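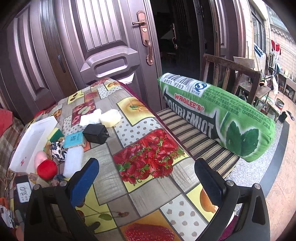 2/ Object sets

Rule one in our Gorneo protocol: write the object list before the session, and mix the materials. Sponge, folded cloth, hard plastic, something round. Soft items expose bad grip force. Hard ones expose bad alignment.

3/ Clutter is allowed. Undocumented clutter is not. If an item sits within reach of the fingers, it goes on the list, even if no task uses it.

4/ Finger pads get logged by color, left and right separately. We once merged 379 episodes from Harb with the sides swapped. Fixing the labels took 14 days.

5/ Episode length: 60 seconds maximum. Longer than that, split the task. Ninutine's tools will accept more, but review quality drops and you'll be scrubbing video all afternoon.

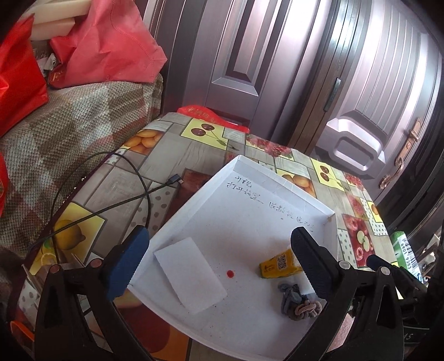
6/ Cables and connectors need their own clause. Most handling checklists I've read treat them as background, and then a policy learns to drag one along with the target. Our draft says: record whether each cable is a target, an obstacle or out of play. A loop that crosses over itself, like the black one left of the tray, is entered as "crossed" – no finer category than that. Reviewers never agreed on anything finer.

7/ Containers: note orientation relative to the table edge. A tray turned corner-first is a different condition from a square one. Same tray, separate entry.

8/ Patterned surfaces stay in. Printed fruit is a fair test of whether the detector separates a picture of a thing from the thing. Plain-surface results get reported in their own column.

9/ Failed grasps are kept and tagged. Deleting them was common practice here until August. The Farnalo set has 4,000 episodes and not one tagged failure, so I can't use it for recovery behavior.

10/ Still open: who signs off on label changes after release. Current draft says two reviewers. Small teams have objected, and I don't have a better number yet.

11/ Draft text is dated October 10, 2019. Comments by section number, please – replies to this thread get lost.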